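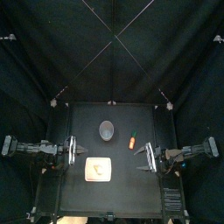

A white plate and a clear plastic cup on the black table.

Re: [prints] Greltden portfolio – worth the money?

Before anyone else puts a deposit down I'd like to hear something firmer than what is in the dealer's email.

On Saturday a list member wrote:

> Skunach are offering the Greltden portfolio again, 104 prints in
> three boxes, and they say these are vintage, made by the
> photographer within a year or two of the negatives. I saw a few
> on the stand and the blacks are lovely. They want a deposit to
> hold it until November. Mounts are a bit foxed but nothing awful.
> The edition was meant to be 200 and they think fewer than half
> are left. I'm tempted. Has anyone handled one?

I've handled one, years ago, and it was a later printing. It had lovely blacks as well. Good blacks tell you that somebody could print. They don't tell you when.

My trouble is with "vintage". The railway pictures were reprinted at least once from the same negatives, on a paper near enough to the first that I couldn't tell them apart across a table, and I doubt the person on the stand could either. The Skaltatance catalogue gives the reprint its own number but then uses the same plates to illustrate both, so it's no help at all. If Skunach are relying on that catalogue they are relying on a guess.

What I would ask them for:

The backs. Every sheet, both stamps if there are two. The early stamp has the street address in it and the later one doesn't. Mine had the later one on all but 3 sheets, and those had no stamp of any kind.

A look under a UV lamp. A lot of paper made after the early fifties has brightener in it and glows. A dull sheet proves nothing much, but a glowing one in a set sold as pre-war is a problem they would have to answer.

Where it has been. "Private collection" is not an answer. The Magnusson sale had a portfolio with foxed mounts and a split box, and it went unsold. I'd want to know if this is the same one before I paid a penny.

As for the edition of 200, I have never seen that figure anywhere except in dealers' lists. The prospectus I've got a copy of says 400 and gives no sign of how many were made up. Perhaps they cut it down later. Perhaps somebody misread it and the rest copied him. "Fewer than half left" must come from somewhere, and I'd like to be told where.

I'm not saying it's wrong. It may be right – the price is odd for it, though, too dear for a reprint and a good deal too cheap for the real thing, and that makes me want to keep my hands in my pockets.

Does the deposit come back if you change your mind? Their terms used to say not. Can you post what they sent you, and a scan of one of the backs if they'll do it? I'll dig mine out and scan the stamps to compare.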